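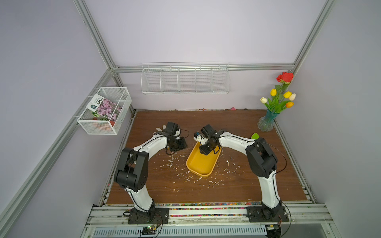
Na-rae Myung, Aishwarya Menon and Slavica Perić
Project advisor: Mi-kyung Hwang
Stougaard Technical School, Robotics Program
Submitted Fri 21 June

Project Report: Two-Arm Table Clearing on the Sumis Bench

Summary

The Sumis project is the final assignment of the second-year robotics course at Stougaard. Each student team is given one household task and the use of a bench fitted with two arms. Our team was assigned table clearing: small white scraps are scattered over a wooden work surface, and the arms are to gather them into a shallow yellow tray. This report covers the setup, the method, the results of the scored trials, and the changes we would recommend to the team that takes over the bench next term.

Setup

Both arms are mounted at the front of the bench on black base plates fixed to the aluminum rails. Each has a black gripper. The work surface is enclosed by lavender walls, and the lighting was left at one setting for the whole of the project so that recordings from different days could be compared.

The assignment requires that the bench look like a corner of a room and that some items stay in place during every trial. Ours are a glass vase of artificial flowers, a wire basket holding a seed packet, a five-compartment wire shelf, and a white glove. The vase stands in the back-right corner and must not be touched. The glove may be moved, but a trial in which it ends up in the tray is scored as failed. We wrote this rule ourselves after discussion with our advisor – the original task sheet, prepared by Soon-im Bang for an earlier class, did not mention soft items at all.

Method

We divided the work between the arms. The right arm is responsible for the tray and may take hold of its rim, tilt it, or pull it closer. The left arm is responsible for the scraps. We considered letting either arm do either job, but the planning program available to us (Gavon, the package used throughout the course) could not settle on an assignment quickly enough when both grippers were near the tray.

Demonstrations were recorded by two team members working together, one for each arm. We recorded 42 demonstrations over the term. Ms. Menon reviewed each recording and marked the moment at which the tray was first held, and these marks were then used to line up the movements of the two arms. Demonstrations in which the arms touched each other were removed from the set.

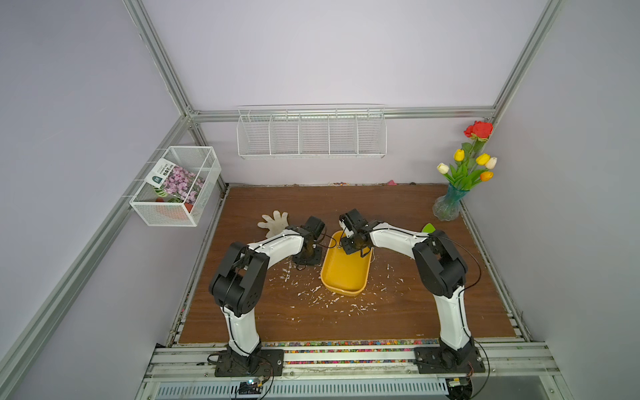

Figure 2. Both grippers close to the tray, with scraps still on the work surface.

Results

The team ran 12 scored trials. A trial was counted as complete when all scraps larger than the marked size on the task sheet were in the tray and the tray was flat on the surface. By this rule, eight trials were complete. Two ended when the right arm lost its hold on the rim, and the remaining two ended at the time limit.

The time-limit failures had the same cause. The scraps are light, and the movement of a gripper close to the surface pushes them outward. As the left arm returned for another pass, it often had to reach farther than it had on the pass before. Ms. Perić suggested approaching from directly overhead instead of from the side, and this was adopted for the last group of trials. Both time-limit failures came before the change, though the number of trials is too small to support a firm claim.

Holding the tray proved harder than expected. The rim is shallow and the corners are rounded, so a grip taken near a corner tends to slide. A grip on the long side held better but brought the right forearm across the middle of the table, where it limited the left arm. We did not find a position that was good in both respects.

Recommendations

The next team should try a tray with a higher rim before making further changes to the program. We also recommend recording a separate set of demonstrations for scraps close to the base plates, where the arms must fold sharply. The written rule on soft items should be kept.

Acknowledgments

The team thanks Ms. Hwang for her guidance and Trandgate for lending the workshop during the last week of the course. The demonstration recordings and marked review sheets are on file with the program office.

Recent Student Reports
Sorting Mixed Fasteners by Weight
A Line-Following Cart for the School Library
Opening Drawers with One Arm
Course Handbook: Writing the Final Report

Contact the Robotics Program Office | © Stougaard Technical School | Back to top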